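Notebook, player tracking and match load
October, entry opened Monday 8:40

Picking up the stoppage question again. The short version of where we left it: total distance per match from the Festutov vests does not agree with the optical totals, and the gap is larger in matches with long stoppages. Jitendra thinks the vests keep adding distance while players stand around. I think the optical feed drops them when they bunch up at corners. Both can be true.

Data on hand: home matches only, both systems running, same clock. Goalkeepers excluded. Substitutes excluded unless they played a full half. I have not touched the away matches, where we only have vests.

First pass was a plain comparison of first halves. For the right back the vest gives 3882 meters of running above walking pace and the optical feed gives 3714. Same half, same player, no stoppage over a minute. That is a poor start, as this was supposed to be the clean case. The sprint segments line up well when plotted over each other. The difference builds up slowly, in the parts where he is jogging back into position.

Checked the walking threshold in both exports. Vest software applies it to a smoothed speed, optical applies it to the raw one. I had assumed they were the same. Rewrote the import so both start from position only and we compute the speed ourselves. Smoothing window is now a setting in one place. Old import kept in the archive folder, do not use it.

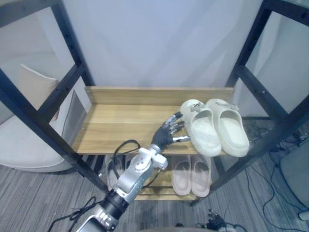 Upper shelf, off-white pair.

Reran the right back with our own speed. Gap shrinks but does not close. What remains is nearly all in the band just above walking pace, so the threshold is still doing damage. A player who hovers at that speed crosses it again and again and each system counts a different set of crossings. Options:

a) report total distance with no threshold and give up on the band
b) use a threshold with a dead zone, so a player has to drop clearly below before he counts as walking
c) leave it and publish the spread

Tried (b) on two midfielders. Better agreement, and the band totals stop jumping when the smoothing window is changed by a step. I am going with (b) for the load reports. The coaches never look at total distance anyway, they look at high-speed running and the number of hard decelerations.

Decelerations are a separate mess. Plusia, which does our event tagging, marks a deceleration when the player is within a step of a duel. Vests mark it from the accelerometer alone. The two lists overlap less than I would like. Pulled 50 vest decelerations from the last home match and watched them on the wide-angle video. Most are real. The false ones come from collisions and from players landing after headers, where the body stops but there was no running to brake. A filter on speed in the preceding second should remove those. Not written yet.

Note on clocks: the optical feed restarts its clock at the second half and the vests do not. The import handles this by looking for the kickoff burst. It failed once, on the match with the delayed restart, and put the whole second half early. Obvious in the plot, invisible in the table. Added a check that compares the position of both center backs at the restart and stops if they are not in their own half.

Sent the plots around before lunch with a request for objections.
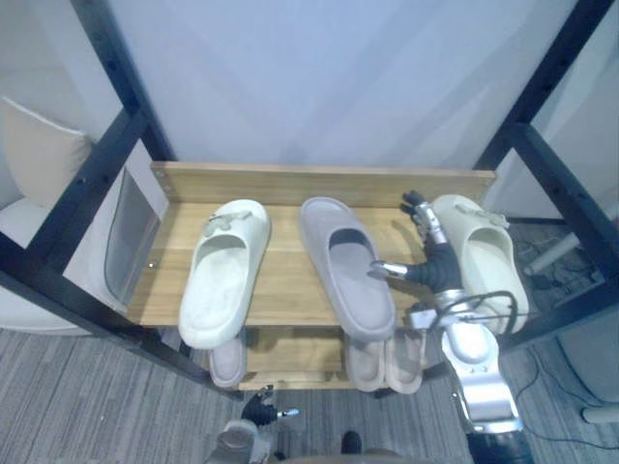

Young-sook Do wrote back that the dead zone is fine for midfielders but she would not trust it on center backs, who spend long stretches shuffling sideways at exactly that speed while the ball is at the other end. She would rather see their numbers both ways for a month before anyone changes the report. She also asked whether the vest sits differently under the winter shirts, and whether we had compared a cold match with a warm one.

Fair on both counts. Center backs with the dead zone lose more jogging distance than anyone else, and the loss depends on how deep the line sits. So the number would partly measure the tactics. Will run both versions side by side. I have no answer on the shirts. The kit staff switched to the heavier shirt between two home matches and there is no overlap to compare.

Stoppages, which is what this entry was meant to be about. Cut every stoppage over a minute out of both feeds, using the referee's whistle from the event file as the start and the restart as the end. With stoppages removed the match totals agree to within what we see between two halves of normal play. With stoppages kept, the vest totals run high, which supports Jitendra. Looking at single players during an injury break, the vest trace wanders in small loops while the player stands at the touchline drinking. The optical trace sits still but disappears twice for players in a group. So he has the larger effect and I have the smaller one.

Practical result: load reports will use playing time with long stoppages cut, and state the minutes cut. Anything per-minute gets divided by the remaining minutes. Old reports stay as they are. I do not want two versions of last season in circulation.

Left to do
Speed filter for decelerations
Both versions for center backs, one month
Ask Mokoena for the raw 100 Hz files from the test session, the reduced ones are no use for braking
Move the whistle times out of the spreadsheet and into the event file
Karine build still reads the old threshold from its own settings, fix before the next export 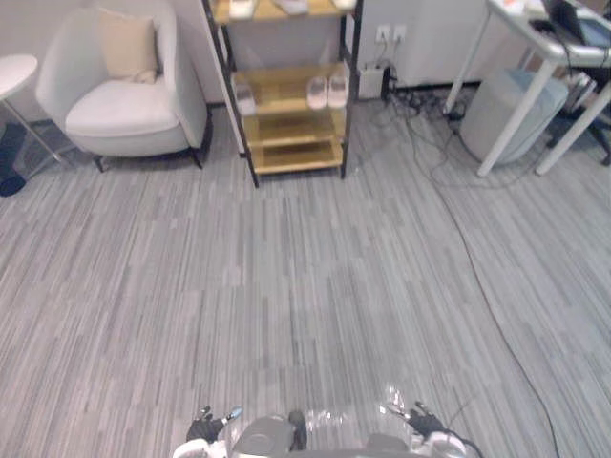

Indoor room, October

Continued after the away trip. Mokoena sent the raw files, one folder per player, no index. Names matched by shirt number. One vest stops recording partway through the shuttle runs and I have left that player out.

Deceleration filter written and run on the test session. With the speed condition in place the landings drop out and the shuttle turns all stay in, which is the behavior wanted. Collisions are still a problem when a player is running hard into one. Jitendra suggests using the direction of the peak, forward for braking and anything for contact. Tried it quickly on a handful and it separates them, provided the vest is tight. On a loose vest the direction is garbage. Need a way to tell a loose vest from the trace alone, maybe from the bounce at steady running speed.

Center backs, first match with both versions: difference is in the expected direction. One match, so no conclusion. Plots are in the shared folder under the match name.

Karine build fixed and exported once without errors. Threshold now comes from the common settings file.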